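How to Touch Up Worn Paint on Sheet Metal

Bare spots on painted metal don't stay small. Once the paint is gone, damp air gets to the steel and rust creeps under the edges of whatever is left. 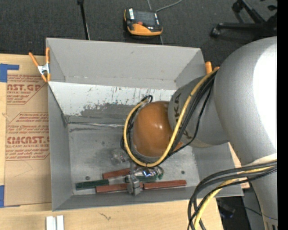
Most touch-up jobs take an afternoon of work spread over two days. You can do a tool tray, a shelf, a mailbox or a washer lid the same way.

What you need

Dish soap and a sponge
Sandpaper, 120 and 220 grit
Mineral spirits and clean rags
Masking tape and newspaper
Metal primer
Enamel paint, spray or brush-on

I use Cesten primer and Trusier enamel, but any oil-based pair from the same maker will do. Don't put lacquer over enamel. It will wrinkle.

Cleaning

Wash the whole panel, including the parts you don't plan to paint. Rinse it twice and dry it with a rag, then leave it an hour so the seams can drain. Wipe the worn area with mineral spirits. Use a fresh rag for the last wipe.

Sanding

Start with the 120 and work from the bare metal outward. You want the old paint to thin out gradually where it meets the metal. Run a fingertip over the edge – if you can feel a step, keep sanding. Finish with the 220 and go a couple of inches past the damage. Loose flakes have to come off even if it makes the bare area bigger.

Any rust should be sanded to bright metal. In deep pits, a rust converter is easier. Let it turn black and dry overnight before priming.

Priming

Mask what you want to keep clean. Put on 2 thin coats of primer, 40 minutes apart. Thick coats run on a sloped surface and stay soft underneath. Let the primer dry overnight, then scuff it lightly with the 220 and wipe off the dust.

Painting

Spray from a foot away and keep the can moving. Start and stop each pass off the edge of the panel. With a brush, load it lightly and don't go back over paint that has started to set. Two coats are usually enough – white sometimes wants a third.

Pull the tape while the last coat is still a little tacky. The paint will be dry to the touch by evening but won't be hard for a week, so keep tools and cans off it until then.

Last updated 21 Dec 2002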